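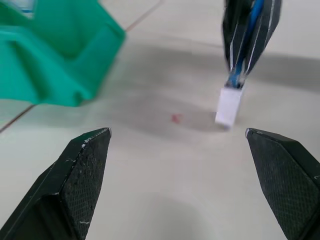

Progress report to the Haddad Fund: monitoring of party finance reform in Fluvov

Reporting period: second half of the grant, through June
Prepared by the Delar program office

Where things stand

The short version is that the law exists and the enforcement mostly does not. The party finance act took effect in January. By the end of June all the registered parties had filed the new quarterly statements, and the ministry has been quick to present this as proof that the reform is working. We would ask the Fund to be careful with that claim. Filing a statement is the easiest thing the act requires. We have read the statements, and a good share of them could have been written without opening a bank record.

Our original proposal promised to track three things: whether parties disclose, whether the disclosures can be checked, and whether anyone is penalized when they are false. On the first we have plenty to report. On the second we have some. On the third there is very little, for reasons given below.

1. Disclosure review

We obtained 1055 individual donation entries from the first two quarterly rounds and entered every one into our own database. The electoral tribunal publishes them as scanned pages, sometimes sideways, and the text cannot be searched. We raised this with the tribunal in February and again in April. The answer both times was that a searchable format is "under study."

The act lets a donor stay unnamed below a threshold of 2000 in local currency per quarter. We expected some bunching under the line and we found it. Many of the larger entries sit just below the threshold, and in several districts the same surname and street appear again and again, each time with a slightly different first name. This may be families who agree about politics. It may be something else. The statements do not carry identity numbers, so we can't tell, and neither can the tribunal. We recommended identity numbers when the bill was in the legislature. They were in the draft until the second reading.

Company donations are now banned outright. What has taken their place is the "civic services" line, under which a firm may provide a party with printing, vehicles or office space at a "fair price." There is no definition of a fair price anywhere in the act. The largest supplier on that line is Zestex, which printed for both of the leading parties and billed them at rates well under its own public price list. We wrote to Zestex asking how the rates were set and received a brochure.

2. Court monitoring

The act created a special chamber to hear finance cases. Our monitors attended 9 hearings in the period. We had planned for more, but the chamber did not sit at all until March, and two sessions listed for a Tuesday morning were moved to the same afternoon without notice. We missed one of them for that reason.

In 8 of the hearings the only business was procedural: requests for more time, disputes about who may represent a party, one long argument about page numbering. In the remaining hearing the chamber looked at the substance of a complaint and sent it back to the tribunal for further inquiry. The tribunal has not said when that inquiry will finish.

The judges of the chamber serve renewable two-year terms, and renewal is decided by a council on which the governing coalition holds a majority. We have seen no evidence of direct pressure on any judge and we don't want this report quoted as saying so. Still, a judge who must ask for the job back in two years has a plain interest in not hurrying. The ministry's reply is that short terms bring "fresh thinking" to the bench. We have asked what the fresh thinking has produced so far and are waiting to hear.

3. Public information work

We ran town meetings in the northern and coastal districts to explain how a citizen can read a filing and lodge a complaint. Attendance was good in the north and poor on the coast, where one meeting clashed with a school graduation. The forms people filled out afterward were positive. We put little weight on them. People tend to be polite on forms handed to them by their hosts, and the number that matters is how many complaints were later lodged by people who attended. As far as we can trace, that number is very small.

The complaint form itself is part of the trouble. It must be filed in person at the capital, in triplicate, during office hours. Someone from the coast loses a day's pay to do it. We have drafted a one-page request for filing by mail and sent it to the tribunal and to members of the legislature's justice panel. Two members have said they like the idea. Neither has put it on an agenda.

4. What we did not do

The proposal included a survey of public trust in the new rules. We postponed it. Asking people whether they trust a system that has not yet decided a case would give us a figure that looks solid and means nothing. We would prefer to run it after the first real ruling, if there is one, and we ask the Fund to let us carry that part of the budget forward.

We also did not publish the donor map described in the second milestone. Our lawyer advised that matching names to streets, without identity numbers, could wrongly link private persons to a party. We have the map for internal use and can show it to Fund staff on request.

5. Spending

Spending is under budget on travel and on the survey, and over budget on data entry, where the scanned filings took far more hours than planned. We moved money from the travel line to cover it, within the limit the grant agreement allows. Receipts are in the annex.

6. Risks for the next period

The main risk is that the reform gets declared a success before it has been tested. A government press release in May already used the phrase "completed transition to transparent politics," and two foreign delegations have since repeated it. Once that becomes the accepted view, it will be harder to get anyone to look at identity numbers or at the fair price gap.

Local elections are expected in the fall. New parties are forming, at least one of them built around a list of former officials from the older parties, and none of the new groups will owe a filing until after the vote. That is how the act is written. Money spent before a party is registered is not covered by any rule we can find, and we have asked the tribunal for its reading of the relevant article.

7. Requests to the Fund

Approval to carry the survey budget into the next period.

Approval for a second data clerk through the election.

A letter from the Fund to the tribunal supporting a searchable format. Ours have not had much effect, and the tribunal does seem to answer letters from abroad.

The next report is due after the third quarterly filing. If the chamber decides a case before then, we will send a short note within the week.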